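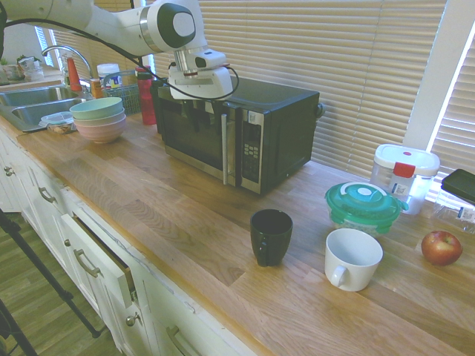 Odport Kitchen Counter Set

README, second release

Odport is a set of recordings from a robot arm working over a kitchen counter in my house. I built the mount and the recording software in my spare time, with the metal parts cut at a shared workshop near me. The set is small and covers one room. It is meant for people who are building something similar at home and want real data to test their loaders and training scripts on before they have their own.

Contents

152 episodes, each one a single attempt at a single task. Total 3965 seconds of recording. Every episode folder holds:

video_fixed.mp4 - the view from the fixed camera
video_wrist.mp4 - the view from the gripper
joints.csv - joint angles, gripper opening and time stamps
task.txt - one line of plain English saying what the arm was asked to do
result.txt - success, partial or fail

The folder name is the episode number and nothing else. Numbers are in recording order. There are gaps where I threw out an episode because a file was damaged, so don't write a loader that expects them to run without a break.

Tasks

mug_move: pick up a mug and set it down on another part of the counter
bowl_unstack: lift the top bowl off a stack and put it next to the others
apple_pick: pick up an apple and put it in a bowl
microwave_open: pull the microwave door open by its handle
microwave_close: push the door shut

The microwave tasks were the hardest and have the most failures. The gripper has two short fingers and needs to come at the handle nearly square on. If the microwave is turned even a little from where the planner thinks it is, the fingers slide off. I kept those failures in the set. Filter on result.txt if you don't want them.

The counter

Light butcher-block, with the grain running in strips. It shows up strongly in the video and some edge detectors pick up the strips as object borders. If you see false edges all over the front half of the counter, that is the cause.

I did not clear the counter for recording. The dish rack, the red water bottle, the food containers and so on are in many episodes and were moved by whoever was using the kitchen that day. Treat them as clutter. There are no labels for them. Drawers under the counter may be open or closed.

Light comes from a window behind the counter with white horizontal blinds. In daytime episodes the blinds are bright and the camera exposure drops, so dark objects lose detail. The black mug and the microwave are the worst for this. Exposure was left on automatic in the first release and in this one too. I may lock it later.

The microwave door is reflective. The arm can show up in the glass, and one of my early detectors kept finding a second gripper inside the microwave. Mask the door if this matters to you.

Mount and cable

The arm hangs over the counter from a bracket I call Zamard, which is two plates and a length of square tube. Drawings are in the mount folder as PDF and DXF. The bolt holes are slotted on one side so the arm can be leveled after it is up. Check the bolts after the first hour of running. Mine had loosened.

The cable runs outside the arm and needs slack at the wrist. My first routing was too tight and pulled the connector out whenever the wrist rolled past its halfway point. The loop is now long enough, but it swings and sometimes crosses the wrist view.

Control software

Novari is the recorder. It writes the joint log at 100 Hz and starts both cameras from the same signal. Video and joint times still drift apart by around 2 frames in the longer episodes. The script align.py fixes most of it. Run it once on a copy of the data, not on the originals.

Hamdan is the planner used for every episode. It is slow and careful, and the pauses before each grasp are planning time. They are left in.

Changes since the first release

Added the microwave tasks.
Corrected the sign of joint four in all logs.
Renamed "fail_partial" to "partial".
Removed the depth files, which were too noisy to be any use near the glass door.

Known problems

Some task.txt lines say "cup" where they mean the mug.
The gripper opening value is in motor units. The conversion table is in the docs folder, but it was measured by hand with a caliper.

Use

Free for any use, including commercial. Please keep this file with the data. Corrections can be sent through the tracker on the project page, with the episode number in the title.

Ayman Azar
October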